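How do I get a white heat mark out of a table?

Set a hot dish down in May and the ring is still there. Any ideas? – Ida

Selim Akgül
Oh, I feel for you! Rub in a little plain mayonnaise, leave it overnight and wipe it off. 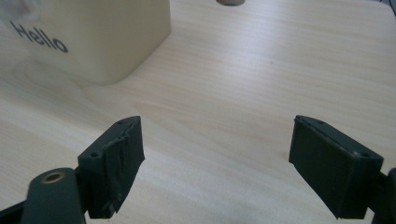

Doğukan Dursun
Heat marks usually sit in the finish, so go gently. On pale wood with a faint grain, like the tabletop under the cream "Hello" box, I'd try a barely warm iron over a dry cotton cloth – 5 seconds, then look.

Attila Kun
just sand it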